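News > Town > Libraries & Learning

Gamerwood library lends out its 300th tool, and I've got blisters to prove it

3 August 2021

I went down to the Gamerwood branch library yesterday meaning to return two overdue paperbacks, and I came home with a hedge trimmer. That's the tool library for you! It opened last October in the old periodicals room, with one wall of shelves and a sign-out book, and this week it put its 300th item on the shelf (a tile cutter, if you're wondering, and it already has a waiting list).

Mireille Carré runs the desk and she's the one who talked me into the trimmer. I'd only asked what the long orange case was. She told me people have made 3,123 loans so far, which is a lot of drills going in and out of a town our size, and that the most popular thing by a mile is the carpet cleaner. I believe it. I've tried to get that carpet cleaner three times.

You need a regular library card and a signed form, and you get whatever you borrow for a week. Small stuff like clamps and levels can be renewed by phone. Power tools can't, so plan your project before you pick one up (I did not, and my hedge is currently very neat on one side).
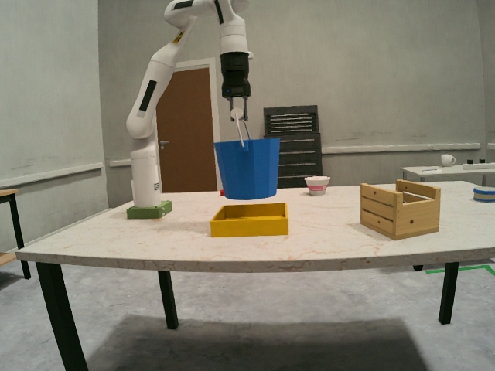 LIBRARIES & LEARNING

The other bit of news is the room itself. The branch is getting the storage space next door, the one that used to hold the Vasseur map collection before it moved upstairs, and the plan is to turn it into a repair corner with benches and decent lights. Pascal Huet, the branch manager, says the wiring gets done first and the benches come after that. He wouldn't give me an opening date, and I did ask twice.

There will be evening classes once it's ready. Tala Fakhoury is down to teach basic sewing machine repair, and there's talk of a bike night and something on sharpening kitchen knives. Classes will be free for cardholders, with 12 seats or so depending on the bench layout. Sign-up sheets are going to be at the front desk, next to the seed packets.

Donations are still welcome, but please call before you drop anything off. They have plenty of hammers. What they'd love is a good stepladder, a wet-dry vacuum and any sander that still has its cord in one piece. Gas-powered tools are a no, and so are chainsaws of any kind.

The tool desk keeps the same hours as the library, closing half an hour early so everything can be checked back in. My trimmer's due next week, and I still have the whole back hedge to do.

Comments (3)

Florian J.
Borrowed the post hole digger in spring and it saved me a fortune. Please add a second carpet cleaner!!

ysaline_c
Does anyone know if the Povden branch is getting one of these? It's a long drive for a socket set.

Tidden Road Gardener
I have a stepladder they can have. Who do I call, the main number?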